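4. Bed-Making as a Course Project

4.1 Task and setting

The task we gave our student team sounds like a punishment for a twelve-year-old: make the bed. The course, a one-term project class built on the Tridgate two-arm platform, had until then asked for block stacking, which students finish early and remember with no affection. Bed-making was proposed by the students themselves, possibly as a joke, and approved in July before anyone could withdraw it.

We divided the task into 3 stages. In the first, the blanket is moved aside. In the second, the sheet is spread and pulled over the corners. In the third, the pillow is set at the headboard end. The stages are scored separately, so that a team whose sheet ends in a knot may still collect its points for the pillow. The mattress was placed low and against a wall, in a furnished room with a tiled floor. We made no effort to clear away ordinary belongings. A policy that works only in a room without a book in it has limited prospects in any home we have visited.
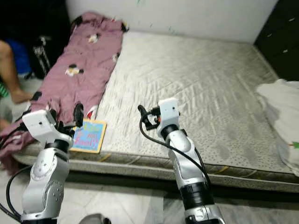 Figure 4. The two arms at the bare mattress, with the blanket bunched on the left and a bundled white cloth at the right edge.

4.2 Collecting demonstrations

Demonstrations were recorded by teleoperation using Gruvum, a logging tool written by an earlier class and maintained by whoever last complained about it. Each student operator drove both arms at once. The team recorded 1237 attempts over the term and kept 184. The rest were discarded under rules agreed on beforehand: a dropped cloth that could not be reached again, a missing camera stream, or a cable wrapped around something it had no business with.

The last rule deserves a word. The wrist cables hang in wide loops, and a loop that is harmless over a table will happily collect a corner of bedding. Students first tried to solve this in software, with a penalty on wrist rotation. They later solved it by starting each attempt from a better arm pose — a fix that took four minutes and occupies one line in the project report.

4.3 What the wrist cameras add

The head view shows where the large pieces of cloth are. It is much less useful for deciding whether a gripper is above a fold or merely near one, and a wrist module has a habit of standing in front of the very thing it is about to grasp. We therefore trained one model on the head view alone and one on the head and wrist views together.

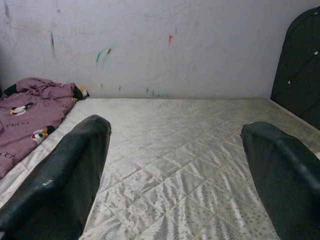 The students expected the quilting to help. A regular stitched grid ought to give a model something steady to measure against, and one section of the project proposal was devoted to this hope. In practice the printed blanket was the stronger landmark. Early versions of the model leaned on its cartoon figures so heavily that turning the blanket over produced a long and thoughtful pause, after which the left arm reached for the wall. The wall has marks of its own, and we suspect they were being consulted.

Shifting the colors of the training images reduced the effect. It did not remove it, and we report the results with the blanket print side up, in the spirit of full disclosure.

4.4 The pillow stage

We had assumed that the pillow would be the easy part. It is one object, it is thick, and it has no corners to be tucked under anything. The students scheduled 2 afternoons for it and used them both on the approach angle. Fingers that come in too flat push the pillow along the bed; fingers that come in too steep press a neat dent into it and leave with nothing.

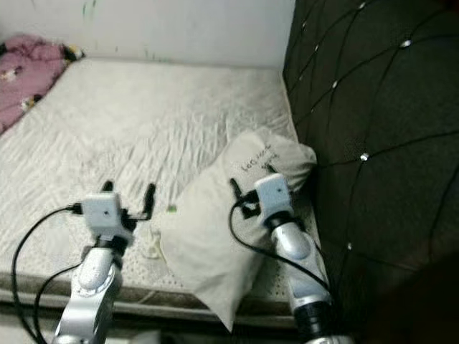

The dark headboard made matters worse. Depth readings on its padded surface were patchy, and the planner, a modified copy of Tavow, treated the patches as open space. The team answered with a fixed keep-out region, measured by hand and typed into the configuration file with a comment that we have asked them to reword.

Judging success was also harder than expected. Our first rule asked for a smooth sheet, and two graders who agreed on nearly everything else could not agree on smooth. We settled on the Ladefoged score, a checklist developed for this class that asks only whether each corner is covered and whether the pillow lies fully on the bed. Wrinkles are not penalized. The graders were asked to consider their own beds before objecting, and the objections stopped.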